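Unfinished wood blocks – what to put on them, if anything?

blockhead_sib
Trying to decide on a finish before I do the whole batch. All bare wood right now, mixed sizes, on the marble-look top.

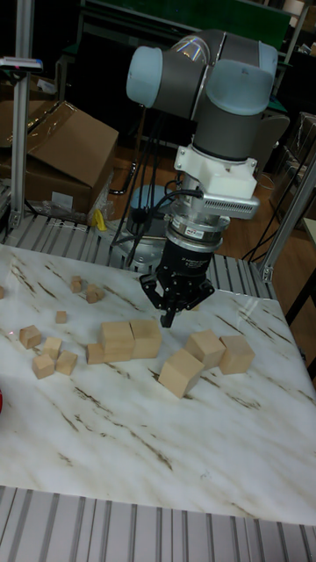
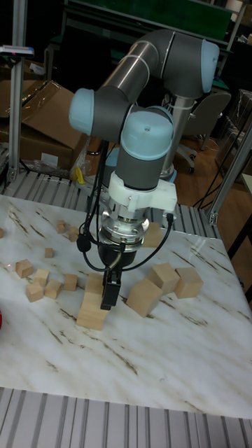
Storkport, January 21, 2020

Set is for my nephew, he's two. Also want a few for a shelf. Ordered the blanks from Bremwood, they come sanded but not great, some fuzzy corners. Options are mineral oil, beeswax, or leave alone. Paint is out, I like the grain. Thoughts? Need to start tonight if oil has to cure.
– Sibel Uysal

grainraiser
Leave them. Bare wood is fine for a two year old. Wipe with a damp cloth, done.

mitersaw_mel
Disagree. Bare = grubby in a month. Mineral oil and a little beeswax, rub in, wait overnight, buff. Did 100 of them for a preschool in Wonesville and they still look decent.

grainraiser
Grubby is fine. They're blocks. Oil makes that pale color go yellow and she said she likes it.

mitersaw_mel
Mineral oil barely yellows. You're thinking of linseed.

grainraiser
ok yes linseed. Still wouldn't.

tuckpoint
Forget finish for a sec, how small are the little ones?? A couple look tiny next to the big cubes. Two year olds eat things. Get one of those choke tube testers, or keep the smallest for the shelf.

blockhead_sib
Good point, hadnt thought of that. Tiny ones go on the shelf then. So 14 on the table minus those. More blanks in the box anyway.

tuckpoint
Also break the edges. 220 grit, couple passes each edge. Matters more than oil imo

mitersaw_mel
Agree on edges. Sand first, THEN oil. Not the other way like I did.

pinefresh
Anyone else really like that marble pattern under them? Pale wood on white with the brown veins. Is that real stone?

blockhead_sib
No idea what the top is, came with the place. Oil won't wreck it right?

mitersaw_mel
Put down cardboard. Always cardboard.

grainraiser
Or don't oil and you dont need cardboard.

pinefresh
lol. What about Shehata wax, the stuff in the tin? Smells nice

mitersaw_mel
Never used it. Check the label for kid stuff.

blockhead_sib
OK. Sanding edges tonight, oiling one big cube and leavign one bare, will compare tomorow – then do the rest.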